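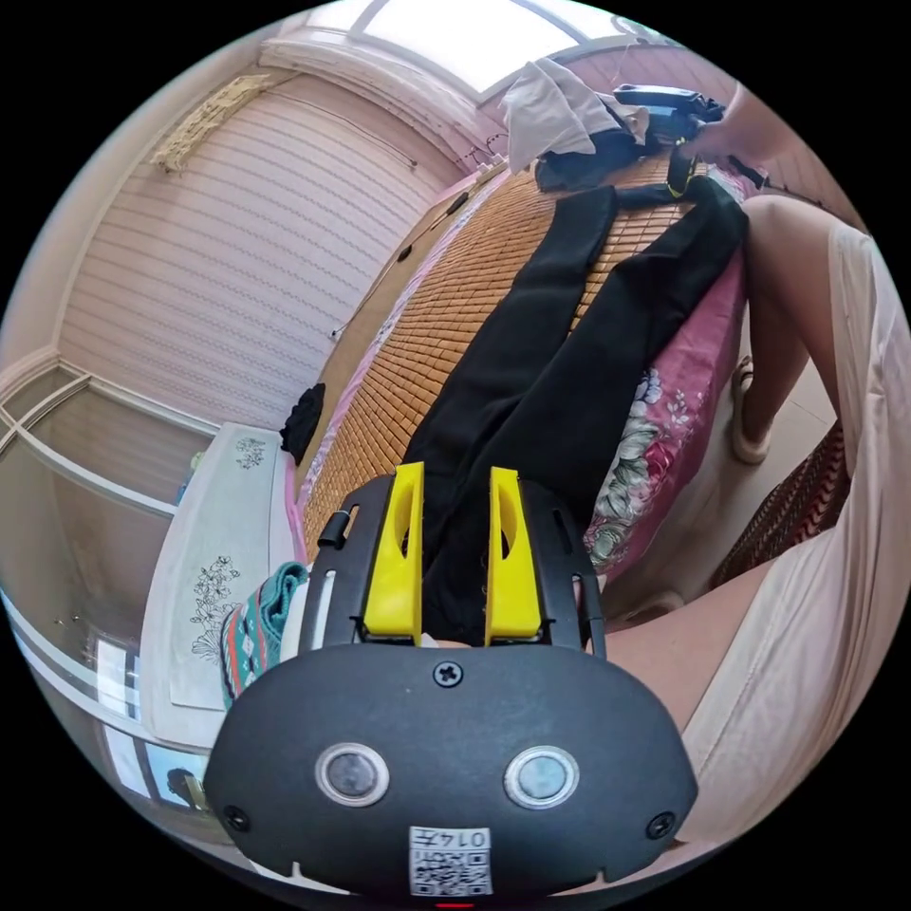 ## So what do you do all day?

I fold laundry with a gripper in my hand and a camera on top of the gripper. Every fold gets recorded, and the recordings are used to teach a robot arm to do the same thing. We call one recording a demo. I've been at it for Gesum since May, and these are the questions I get most from new people (and from my aunt).

## Do I need to know anything about robots?

Nope! I came from a bakery. If you can fold a pair of trousers on a bed, you can learn this. The first day feels like eating soup with chopsticks, and then your hand sort of gets it.

## Why not just use my hands?

The robot hasn't got hands like yours, it has two fingers that open and close. If you fold with all ten of your own, the robot can't copy you. With the gripper, you only ever do things it could do too. You'll be surprised how much you normally lean on your thumbs.

## How long is a demo?

As long as the fold takes. For trousers, mine usually finish in under a minute. Start with the item flat, squeeze the trigger all the way once, do the fold, let go, and hold still for two seconds at the end. Please don't skip the hold. I did, for a whole afternoon, and Lemlem Worku had to send the lot back to me.

## How many do I have to do?

A full set is 48 demos. You can split it over the day however you like – I do half before lunch and half after, with the radio on. We're at 2253 accepted trouser demos across the team as I write this, and shirts are next.

## Can I work at home?

Yes, most of us do. Beds are great because they're a good height and everyone's looks different. Plain rooms, busy rooms, flowery sheets, mats, whatever colour you've got. Don't tidy up specially! Anum Warraich, who checks the demos, would much rather see your normal bedroom than a showroom.

Do open the curtains if you can. Dark trousers in a dim room are a pain to check.

## I fumbled a fold. Do I delete it?

Depends. If you dropped the leg, picked it up again and finished, keep it. Robots drop things too and it's handy for them to see how you get out of trouble. If you gave up halfway, or used your other hand to fix it, bin it and start over.

## What's the difference between this and the remote control rig?

With the rig you sit at the Trurnov office and steer the real arm with a pair of handles. It's slower and your shoulders will know about it, but you see straight away what the arm can't reach. I like the hand gripper better for cloth. Other people swear by the rig, and you can ask to try both.

## Which clothes are hardest?

Anything slippery. Black trousers are fiddly as well, as you can't always tell one layer from two and you end up pinching both legs when you only wanted the top one. Go in from the hem, low and slow. Thick jeans are lovely.

## Does it hurt your wrist?

It can if you grip hard the whole time. Swap hands between demos and take a proper break when you've done a dozen or so. If it's still sore the next morning, tell Lemlem and she'll put you on checking for a bit.

## The light's gone off / it won't record

Charge it first, then try again. If that doesn't do it, write down the number on the sticker and send it to the Kulkarni help desk with a line about what you were doing. Don't open the shell, even if you're good with a screwdriver.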